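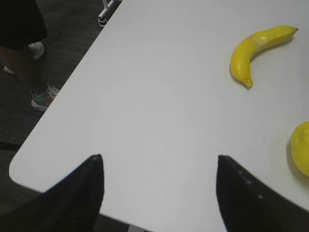 The White Table: A Gallery

By Jeanie MacAulay
Friday, June 5, 2026

I bought the table in May, from the Lotura warehouse out past the ring road, after a long winter of telling everyone I was a wood person. I am not a wood person. Wood people oil things. I wanted a table I could wipe with whatever was in my hand, and the one I picked is a pale gray-white with rounded corners, so you can walk into it in the dark and come away with a bruise and not a puncture.

It cost $343, plus another $4 for a packet of felt pads that fell off in the car. The man at the desk told me the finish was called Mekent. I asked what Mekent was and he said it was the finish.

Regular readers of this page (hello to both of you) will remember last year's gallery, Doorknobs of My Relatives. This one is shorter and has more fruit in it.

1. Fruit, yellow

A banana, and over to one side a round yellow thing I'd call a lemon in any court in the country. I don't own a fruit bowl. I had one, from Tomoana, a big shallow dish with a glaze like pond water, and it went to my sister in the same week as the old table, on the grounds that they had always been seen together and might be pining.

So now fruit sits on the table directly, like it's waiting to be interviewed. I've come around to it. In the bowl a banana was something at the bottom that I found on Thursday. Out on all that white it looks expensive. My sister says it looks like I've been burgled by someone who doesn't eat fruit.

The gap between the two is my favorite part. Put them closer together and you've got groceries. Leave a decent stretch of tabletop and you've got a still life, and people lower their voices when they come in.

2. White, with marks

The Lotura leaflet has a page on care, and most of it is about light. A pale matte surface, it says, will "respond to the room." What this means in practice is that every shadow in the house comes over and lies down on it. I've scrubbed at a shadow. I scrubbed at it for longer than I'd like to put in writing, with the good sponge.
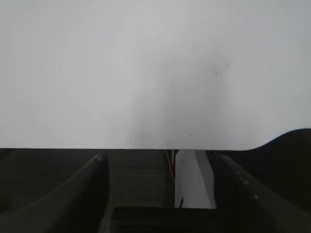

The other thing a white surface does is keep records. A speck, another small dot lower down, and a wispy gray smudge that could be a scratch if you were feeling gloomy. On the old table those would have lived out their lives in peace. It was brown and knotty and you could have lost a raisin on it for years – I believe I did.

I've been through the usual remedies. Dish soap first, then baking soda, then a bottle of Kedow, which smells like a swimming pool in a hotel you regret. The leaflet is against all three. It recommends a soft cloth and warm water and has a drawing of a hand looking very relaxed about it.

My current method is to put the salt on top of anything I can't stand looking at. I'm down to one salt, so I have to choose.

Next month: the inside of the hall closet, if the door still opens.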